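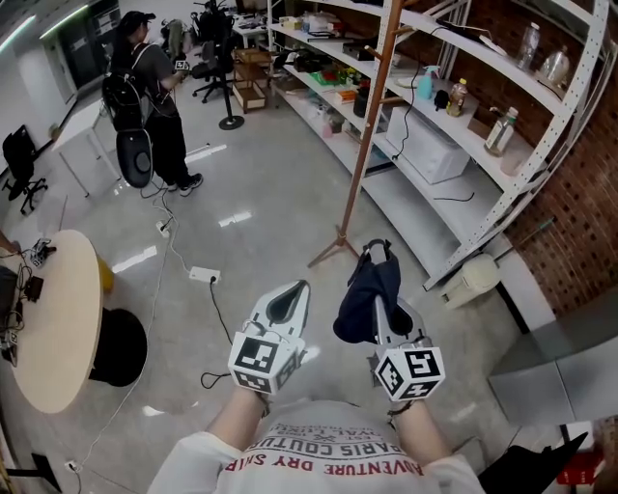
The brick wall side of the room, with the white shelving and the wooden coat rack.

Hokthorpe Shared Workroom
Progress report to the Arnell Fund
For: Ragnvald Grønli
Period covered: September to Sunday, December 30, 2018

Summary

The room is furnished and in use. The storage work on the brick wall side is mostly finished, and coats and bags have a place near the shelving. Labeling the shelves is behind schedule. The desk area at the back still needs a decision on cables before we spend anything more there. We have used around 90 percent of the grant and do not expect to ask for an addition.

Shelving

The white metal unit went up in September and has not been moved. We considered putting it on the opposite side, but that would have narrowed the way through to the desks. The uprights are perforated, so the shelf heights can be changed later. We have changed them once already. The first layout left too little height at the top for the larger items.

The top shelf now takes bottles, the teal spray bottle, containers and the white box. Boxes, papers and small items go lower down. This works well enough for daily use, but the lower shelves fill up with things that have no owner. We cleared them in the fall and they were full again inside a month. From January, anything without a name on it will be set aside for 20 days and then given away.

Two points from your last visit are still open. The black cable that hangs down the front of the shelves should be tied back or taken away. The bottles on the top shelf need labels that can be read from the floor, including the one with the amber liquid in it. Both are small jobs and should have been done by now.

The beige trash bin stays below the shelves. We tried it by the desks for a week and people kept walking back to the old spot with their trash.

Tables and chairs

The round table with the light wooden top has become the place where electronics and cables get put down. It was bought as a meeting table. We would like to leave it as it is for now and hold meetings at the white table instead, unless the fund objects.

The black office chairs came from Ezzat with the desk order. One arrived with a stiff height lever, and they replaced it at no charge. The chairs tend to end up against the walls or out in the walkway, so we have asked people to push them back to a desk at the end of the day.

The wooden crate cart has been more useful than we expected. It was left over from the Dridametti move and cost us nothing. It is kept near the white desk at the back and can be rolled to the shelves when there is a lot to put away.

Coats and bags

Before the coat racks came, jackets went over the backs of chairs. The reddish-brown rack by the shelving is tall, with pegs at different heights, and there is a smaller, darker one against the back wall. The tall one gets nearly all the use. People coming in hang things on the first rack they reach, and the back one is a long walk with a wet coat.

We are thinking of moving the smaller rack forward. The splayed legs on the tall one take up some floor in front of the shelves, so the two should not stand side by side. We will try a few positions in January and leave it wherever it gets used.

Ceiling, lights and air

No work was done on the ceiling. The white metal deck and the beams were left exposed as agreed, and the long light fixtures were kept. The tall air-conditioning unit and the small white fan near it were also kept. The filter in the air-conditioning unit is due for cleaning in the spring, and the cost is covered by the building lease. 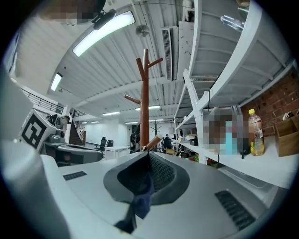 Spending

The shelving and the chairs were the largest items. The coat racks came in 35 dollars under the estimate, and that money went toward shelf labels and cable ties. Delivery cost more than planned – we had to take the furniture in separate loads – but the free cart made up most of the difference. Receipts are with the Arnell office, apart from the one for the labels, which I will send with the next report.

Next 3 months

Finish the shelf labels.
Tie back or remove the cable at the shelving.
Find a new place for the smaller coat rack.
Decide on cable routes for the desks at the back. We have asked Ezzat for a price and are waiting to hear.
Go through the gray metal cabinet, which has not been sorted since the move.

The next report will follow once the desk cables have been priced. If you plan to visit before then, mornings are better, as the room is quieter.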